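About Serkeo

We write the software that sits between a robot arm and the job. Control, perception, planning, and the boring tools that hold it all together.

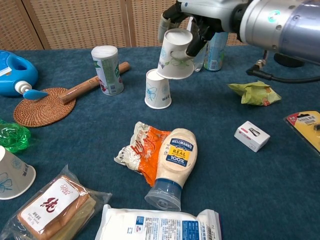 Started in Ivmont with two desks and a planner that took almost 91 seconds to work out one reach. It's a lot quicker now. Same building, more desks, heater still dodgy. We don't build arms and we don't build hands. People bring us theirs, or bring us a log full of errors, and we go from there.

What we do

Mostly tabletop work. Picking, placing, stacking, pouring, tidying up. Stuff a kid can do by age four and a robot makes a real meal of. Paper cups are a favourite test of ours. Squeeze too hard and they fold, too soft and they slide out. Tilt is another problem altogether. Clear bottles and shiny wrappers are the ones that keep the perception side busy, depth sensors hate both.

We like a messy table. Groceries, packets, things lying on their side. A planner that only works on a tidy bench isn't much use to anyone who has a kitchen.

Our software

Gultier is the planner. Takes a goal, a rough map of what's on the table and the limits of the arm, gives back a path. If it can't find one it says so and says which joint or which object was the trouble. Replans on the go when something gets bumped. Version 3 came out in September and is the one you want, please stop using 2.

Moussa is the perception side. Finds the objects, guesses their shape, keeps track of them when a hand or an arm gets in the way. Ships with 264 object classes and you can add your own in an afternoon. Colour and depth together works best. Colour only is ok, we're getting there.

Control layer doesn't have a name. We tried. It runs the loop, watches the forces and stops things when they look wrong. Small, plain C++, not much to see and we'd like to keep it that way.

Then the tools. Log viewer, replay, a calibration wizard, a thing that diffs two runs and shows where they part ways. The diff tool was a weekend hack and it's now what customers ask about first.

How we work

Small team, short releases. Every change to Gultier gets run on the same 100 recorded tables before it goes out, then on a real arm. Simulation first, always, but we don't call something done off simulation alone. Failed runs get kept and labelled same as the good ones. Disk is cheap.

We answer our own support mail. Usualy same day, mornings are best. If you send a log please send the whole log — not a screenshot of the last line.

Who uses it

University labs, a few warehouses, one bakery supplier, and a couple of groups working on help around the home. Some want the full stack, some just want Moussa and bolt it on to their own planner. Both fine. Licences are per arm, labs get a cheaper rate, students can ask.

Working here

We hire slowly. Robotics background is nice but not needed, we've had good people come over from games, mapping and hospital IT. You'll be writing code, and you'll also be picking things up off the floor and putting them back on the table so the next run can start. Everyone takes a turn at that, including the people who own the place.

Current openings are on the jobs page. If theres nothing there write anyway.

Visitors

Come by if you're in Ivmont. Ring first, the front door sticks and we can't hear the knocking from the lab. Parking is round the back — take the second driveway, the first one is the tile shop.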